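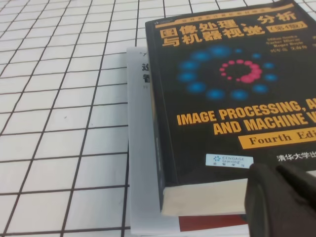 Wondow desk kit: small arm, flat loads

Home | Features | Reviews | Workshop | Subscribe

Penen sells the Wondow as a tabletop arm kit for libraries, archives and teaching labs. It comes with the arm, a two-finger gripper, a wrist camera and control software. Assembly took Fares Abu Hammour and me one afternoon, most of it spent on cable routing.

Books are a hard load. A thick paperback bends when it is held by one edge, and a glossy cover slides on whatever lies under it. Our test set included the Chinese fourth edition of the Sonka, Hlavac and Boyle image processing textbook, black cover, placed over a paler book on a gridded white top. The task is to take hold of the upper volume at its page edges and leave the lower one where it is.

The maker specifies a wrist camera delay of 4 milliseconds and a service interval of 200 hours. We could check neither in the time available. The grip force setting is buried two menus down and resets at power-off, a fault that Yara Dabbas of Penen says will be corrected in the May software release. Calibration is well documented. The printed manual is poor on error codes.

Noise is low enough for a reading room. The power supply runs warm and should be kept clear of paper.

The kit costs 690 euros with the gripper, or 389 for the arm alone. Spare finger pads are sold separately through Khoury. Buyers who handle mostly bound paper should order a second set with the kit.

Text: Munther Jaber

Contact | Copyright Jededness | Back to top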